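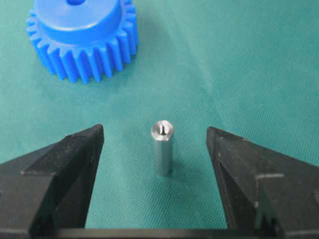
I bought the Hollent hand-crank pasta machine in November, after my old one lost its handle during a move. I paid 70 dollars for it in a small shop, and I use it on most weekends, so I think I can now say something fair.

The body is heavy and the clamp holds well on my table, which has a thick edge. With the older machine I needed a folded towel under the clamp. The rollers have seven positions, but I never go past number 5, even for ravioli. At the thinnest position the dough tears for me. My neighbor Anoma Mondal makes very thin sheets on the same model, so maybe the fault is in my dough.

**What I like**

- The dial clicks clearly and stays in its place.
- The wide cutter makes clean noodles, if you put flour on the sheet first.
- The crank turns smoothly, also with a stiff egg dough.

**What I like less**

- The narrow cutter leaves the noodles joined together. I separate them by hand and it takes a long time.
- The handle falls out when you turn backward. It fell on my foot two times.
- The booklet says only "clean with brush," and there is no brush in the box.

I let the dough rest for 40 minutes before rolling. The booklet says less, but with less it shrinks back.

For a family of four the size is good. For bigger dinners I would look for a wider one, Wouters has it, but it costs almost double. I give the Hollent four stars.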